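Girnham Books is an independent bookshop and small publisher of crime fiction, much of it translated from Finnish and Czech. We have a shop floor, a back room for events and a list that grows by 4 titles a year.

Rania El Sherbiny opened the shop with a stock of second-hand detective novels bought from a closing library. The publishing side came later, after customers kept asking for the rest of a Finnish series that had never appeared in English.
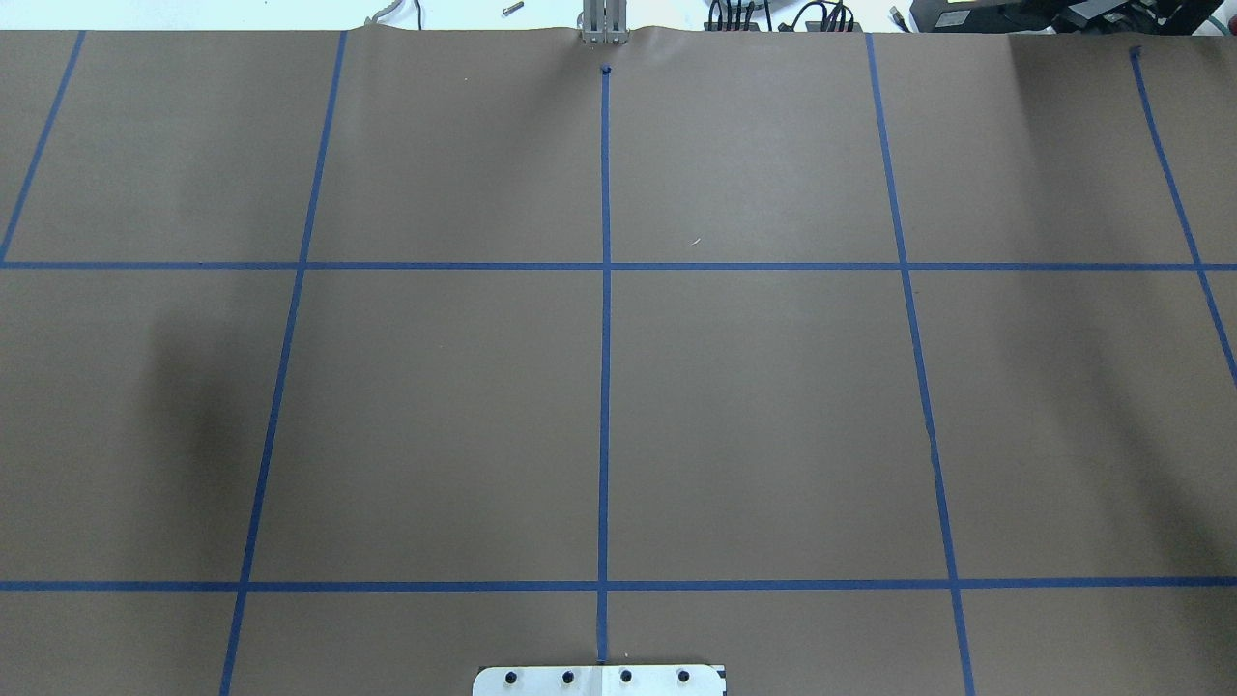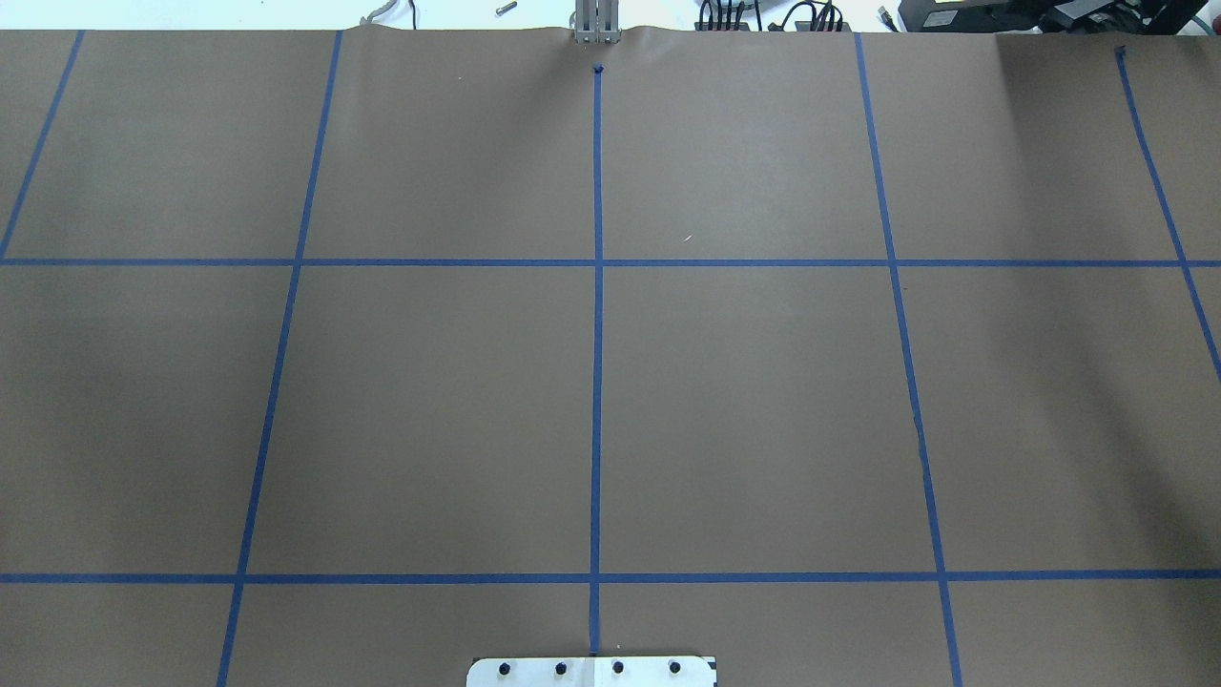
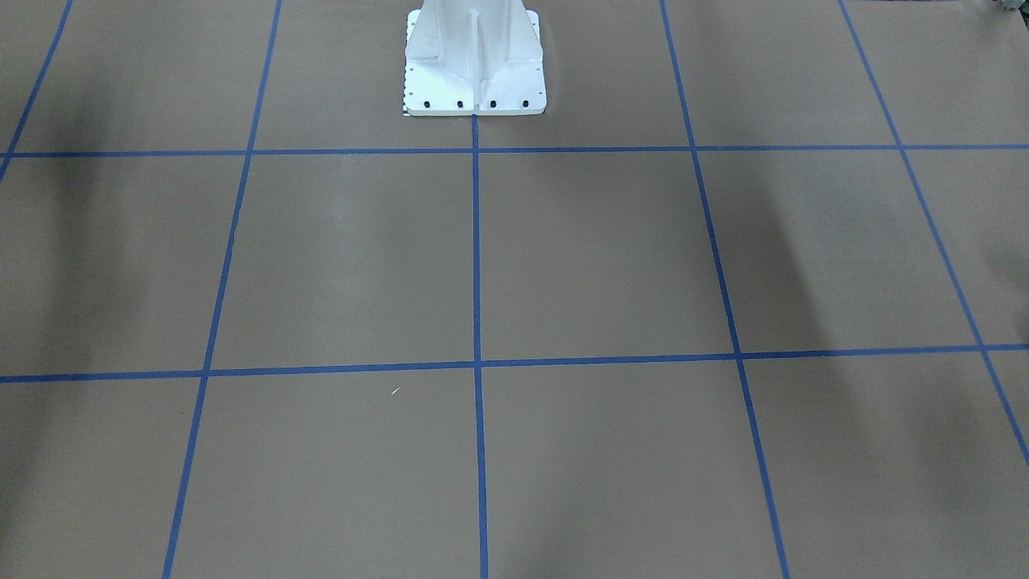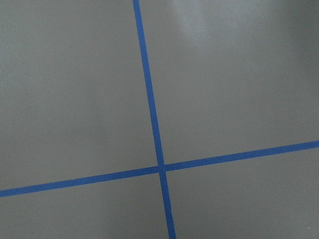 *Work surfaces, with blue tape in all four pictures.*

## What we publish

Our first book was *The Ferry to Stesorholm* by Jouko Ruotsalainen, translated by Nelli Keskinen. We printed 200 copies and sold them over the counter, then reprinted 1,000 for other shops. Three more Inspector Lahtinen novels have followed. Vilém Halás edits the Czech list, mostly short stories from the 1930s and 1960s that have been out of print in their own language as well.

All our paperbacks are the same size and have sewn spines. We number them, and early numbers can be ordered from the shop while they last.

## Events and reading group

Chiamaka Akande runs the reading group, which meets monthly in the back room at 7 pm. The book is chosen one month ahead and members get ten per cent off it. There is no group in August. Author evenings run from September to spring and tickets include a glass of wine or juice.

## Submissions

We read translation samples all year. Please send up to 3 chapters with a one-page outline and a note on who holds the rights. We don't take unsolicited novels in English at present.

The Drilirlow prize for a first translation is run separately, and its rules are on the prize page.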